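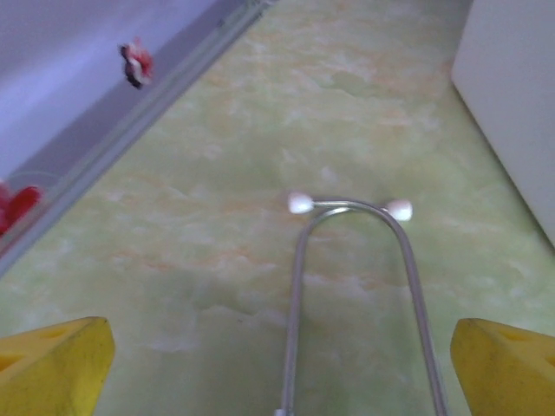 A thin loop of metal tubing, seen up close.

Home About Concerts Lessons Hire the Hall Contact

About Skeline

Skeline is a music school and a small concert hall on the second floor of a building that used to sell carpets. The carpets left behind some very good acoustics and one smell, which comes back in August.

Ekaette Chukwu started the school with 37 students, most of them related to one another. She had been teaching clarinet in her kitchen, and the family downstairs had begun to recognize the mistakes. They were nice about it. They even gave her the number of a man with a carpet showroom to rent.

We now teach 289 students. The youngest is in the percussion room, as you will hear on your way up the stairs. The oldest took up the trombone at 79 and practices more than the rest of his section put together, a fact he brings up at rehearsals.

What we teach

Woodwind, brass, strings, piano, voice and hand percussion, to anybody over the age of six. Lessons are one-on-one or in pairs. You don't have to take exams. You do have to play in the end-of-term concert, even if it's only the triangle, and we have heard the triangle played badly enough to take it seriously.

Obinna Usman runs brass. Onyekachi Odukoya teaches voice and leads the Edet Singers, our adult choir, who meet in the evening and are always short of tenors. If you are a tenor, please don't bother reading the rest of this page. Just come.

The Notby concerts

Notby is our free lunchtime series, named after the street we used to be on before the city renamed it. We kept the posters. Programs last under an hour and have included kora, string quartets, a great deal of highlife and one evening of experimental tape music that was somehow also at lunchtime. Suleiman Shehu picks the performers and takes complaints in writing.

Last season almost 1,810 people came. The hall has a bar, in the sense that it has a counter and a kettle.

Borrowing an instrument

New students can borrow an instrument for their first term. Ask Babatunde Abubakar at the front desk, and bring it back in the case it went out in. We are still missing a viola case and have gained an accordion.

Visiting

We're upstairs from the pharmacy. The elevator works. Ring twice, as one ring sounds a lot like the glockenspiel.

Last updated: 9 Oct 2026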